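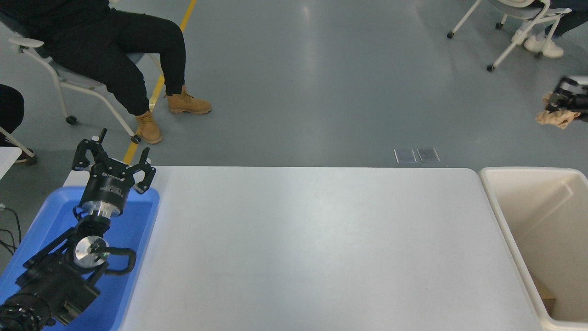 Blue tray on the white table.

Reading the Back Pages: What Letter Columns Did for Troka

Project report by Manuela D'Amico
Media and Popular Culture, Asdale College
Feb 21, 2021

I started this project wanting to write about cover art. Then I opened my first box of Troka back issues in the Dehghan reading room, flipped to the last page of one, and read a letter from a man who was furious about a bridge. I was hooked from there!

For anyone who hasn't read it, Troka is a black-and-white adventure comic set in the port city of Junholm, where the harbor pilots can hear ships that sank long ago. It ran as a stapled comic until 2000 and then moved to the web, where it still updates (slowly). The print run had a letters page called "Dockside Mail," and the web version has a comment section under every page. My question was simple: did readers talk differently to the comic, and to each other, once they didn't have to buy a stamp?

What I read

The reading room has all the print issues except 2, and I read every letters page in the ones they do have. For the web years I picked the long storyline about the flooded courthouse and saved all the comments on it, which came to 2140. I sorted everything by what the writer seemed to want: praise, complaint, a question about the story, a correction, or a conversation with another reader. Plenty of letters did several of these at once, so I let an item sit in more than one group. My first sorting plan had far too many groups and I threw it out after a week.

What I found

The corrections are the best part. Print readers loved them. The bridge man had noticed that the Customs Bridge was drawn with its tower on the north bank in one issue and on the south bank in the next, and he wanted to know whether Junholm had a second bridge. The editor printed his letter with a one-line answer: "It does now." A few issues later the second bridge turned up in the story, and a chase scene happens on it. You can trace the whole thing, from mistake to letter to plot, in an afternoon of reading.

I expected the web comments to be shorter, and most are. What I didn't expect was how much they talk sideways. In print, readers answering each other had to wait two issues, and they still did it - there's a long argument over whether the pilot Essa is lying about her brother that goes on for over a year. Online that same kind of argument is finished by dinner time. People make jokes that only make sense if you read the comment before. They also speak to the artist much less often, even though she is right there and sometimes replies.

Complaints are about as common in both places, but the print ones are more formal and a lot funnier. "I remain, with diminishing patience, your subscriber" is going on my wall.

Problems

An editor chose which letters to print, so I'm comparing a picked sample with an open one, and that matters a lot for the complaints. Bahman Farahani, my project adviser, pointed this out early and I never found a full way around it. Unprinted letters might exist somewhere. I asked, and the answer was "maybe in a garage." I also read only one web storyline, and a courtroom plot probably brings out arguers.

Next

I'd like to go through the earliest web pages in March, when some people were clearly still writing comments as if they were letters, with a greeting and a signature and everything. One woman put her full return town on every single one. I want to know when she stopped.

Shared 2 times

Comments

inkwell_pete: I had a letter in Dockside Mail when I was fourteen! It was about the tugboat having the wrong number of portholes. Very pleased to learn I was part of a trend.

Marguerite: Great read. Did you look at letters from outside the country at all? I remember those always showed up months behind the story and the editor ran them anyway.

Manuela D'Amico: Yes, a few, and they're wonderful. One guesses the ending of a plot that had already ended. I'll add a section on them.

Recent student projects
- Who Letters the Letterers? Hand Lettering in Small-Press Comics
- Trading Cards and the Lunch Table
- Maps in the Front of the Book
- Saturday Cartoons and Their Theme Songs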